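Tapsell Court Open Days: your questions answered

Can anyone come and watch a criminal trial?
Yes, and we'd love more people to try it! Most hearings at Tapsell are open to the public, and you don't need to book or give a reason. Our next open day is in October, with 2 guided tours.

Is there an age limit?
Visitors under 14 are not normally let into the public gallery. Older pupils are very welcome - bring a whole class if you like, but please tell us first.

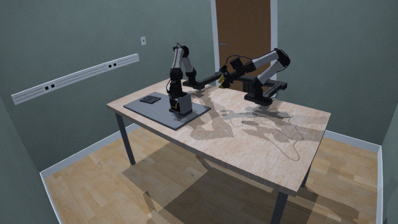 One visitor from Sostska wrote to ask whether she could slip out halfway through a murder trial without getting into trouble. Of course you can! Wait for a pause if possible, and never leave while a juror or witness is taking the oath.

Can I take notes or use my phone?
Notes are usually fine. Phones must be off, and photos and recordings are against the law anywhere in the building.

How many people came last year?
We welcomed 618 visitors, which was a brilliant turnout for a town our size.

Page updated 2025-08-17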